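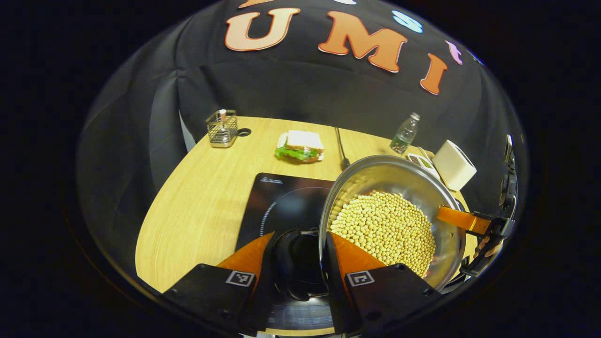

Eusebio Castaño wrote that the marker tracker keeps dropping the right finger whenever it gets close to shiny metal, and asked if the rest of us see it too.

> Is it the detector or my width filter? I lose 23 frames in a row near the rim.

Mailing lists > Rarkmont > Perception
13th August, posted by Mägi

Oh, I know this one well, and I'm so glad you brought it up! My money is on the filter (it was mine in January, anyway). Try raising the gap limit from 2 to 4 and replay episode 1107, then send me the log and I'll happily go through it with you.

Contact the list owner | Back to top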